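Handout 6: Two-arm tasks
Robotics Lab Course, room 344
Instructor: Annelore Eichhorn. Lab assistant: Malte Ehlers.

Up to now each team has worked with one arm at a time. From this week on you drive both arms together. The first half of the session is practice by hand, and the second half is for recording your runs. Read these notes before you come in.

The task is called "microphone and stand." Your team is given a tripod stand and several microphones, with or without holders. A run starts with both arms in the rest pose and ends when they are back in it. Between those two points you may choose your own order of steps, but write the order down first and stick to it for the whole set.

Keep the two jobs separate. One arm holds, the other arm places. Teams that let both arms move at once in the middle of the table lose most of their runs to contact between the grippers. If you need to swap jobs, open one gripper fully and back it away before the other comes in.

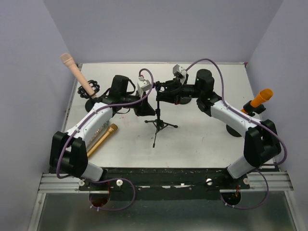
Fig. 6.1. Both grippers at the center of the table, with the tripod stand between them.

Note how little room is left between the grippers in Fig. 6.1. At this distance, use the slow setting. Also watch the upper links. A microphone lying under a link is easy to forget when you lower the arm.

Cables: check the purple cable on each arm before you power up. It should follow the link and bend freely at the elbow. If a tie has come off, tell Malte and do not start.

Recording: each team submits 30 runs. Name the files with your team number and the run number. Failed runs count if you mark them as failed and add one line on what went wrong. Runs with no note will be returned.

Written part, one page per team:
- your order of steps, and any change you would make
- which arm held and which placed, and why
- one failed run, explained from start to finish

Lutz Ruppert and Iolanda Rangel have the early slot. Trinidad Zapata's team follows. The written part is due April 17, 2018, at the start of class.

Contact: Annelore Eichhorn, room 344 | © Kiltthorpe Robotics Lab Course | Back to top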